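Rurnden Assembly Groups Sign Cooperation Agreement on Electoral Law

RURNDEN, 2021-10-01
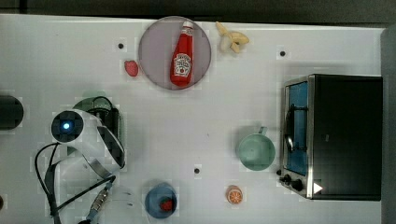
The Jola Union and the Lekota List have signed a cooperation agreement covering electoral law and the financing of political parties. The agreement takes effect on signature and applies until the end of the current assembly term. It does not establish a joint parliamentary group, and both parties keep separate membership registers, accounts and voting instructions on all other matters.

Under the agreement, the two parties will submit a single draft amending the Electoral Act. The draft consists of 39 articles. Its main provisions are as follows.

The registration requirement for new parties is set at 330 signatures per constituency, collected on paper or through the electronic register.

Campaign accounts must be filed with the Electoral Office within 12 weeks of polling day. Accounts filed after that period are published with a notice of late filing, and reimbursement is suspended until the audit is closed.

Parties that change their affiliation to a European or international federation during a term must notify the Electoral Office in writing. Notification has no effect on seats already held.

The text was drawn up following a written consultation opened in April, which received 308 submissions from local branches, municipal councils and individual voters. Submissions concerning constituency boundaries were outside the scope of the draft and have been forwarded to the boundary review.

The Moline Alliance took part in the preliminary talks and has not signed. The agreement remains open to accession by any group represented in the assembly, subject to written consent from both signatories.

First reading is expected during the autumn session. The full text of the agreement and the draft are available on request from the press offices of both parties in Rurnden.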